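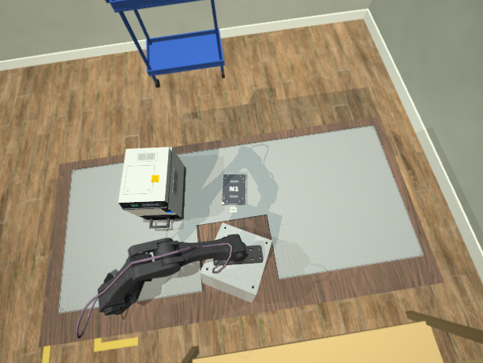 **What does the Rasetau bench automation service include?**

The service covers a virtual layout of the customer's work cell, the arm and its mounting hardware, on-site installation, and one year of technical support.

## Rasetau opens bench automation service to outside laboratories

CLIRNTON, February 16, 2023 — Rasetau has opened its bench automation service to independent laboratories and small manufacturers. The service was previously limited to customers of the company's Trevaskis instrument line. Applications are now being accepted through the Clirnton office.

Under the service, each work cell is planned in simulation before any equipment is ordered. Engineers prepare a rendered model of the customer's room, including the platform, the arm, the instrument it is to serve, and nearby furniture. Customers review the model and may request changes at no charge until the layout is approved. In a typical layout, a single articulated arm is mounted on a perforated platform and shares the surface with a benchtop machine.

"Most delays in earlier installations came from the room itself," said Clem Faulkner, director of customer programs at Rasetau. "A cart was parked in the wrong place, or a cable had no clear path. We would prefer to settle those matters before a crew arrives."

The company completed 417 simulated layouts during the pilot period, which ended in November. Of these, 280 were approved and installed. The remaining customers either postponed their projects or chose to continue with manual loading. Rasetau has not released figures on throughput at the installed sites and stated that it will do so when a full year of records is available.

Planning work is carried out with Clalik, the company's layout software. Customers receive a read-only copy of the approved file along with the mounting drawings. The file may be used for staff training and for internal safety review, but it does not replace the site inspection required before the arm is powered on.

Pricing is divided into two parts. The planning fee is $1,000 per room and is credited toward installation if an order is placed. Annual support after the first year is $1,029 per arm. Hardware is quoted separately and depends on the reach and payload required. Grippers and other end tooling are not part of the standard package.

Awuor Mwakalinga, who manages the sample preparation laboratory at one of the pilot sites, said the planning stage took longer than her staff had expected. Three versions of the layout were prepared before approval. "The second version looked fine to us until we checked the reach to the instrument tray," she said. "We moved the base and asked for another run."

Installation dates will be assigned in the order in which approved layouts are received. Sites with an existing platform may keep it, provided that the hole spacing matches the Rasetau mounting pattern — adapter plates are available for older Trevaskis benches. Requests involving more than one arm in the same cell will be reviewed individually by Beverley Ormsby of the applications group.

Applicants should submit room dimensions, the model of each instrument to be served, and the name of a site safety contact.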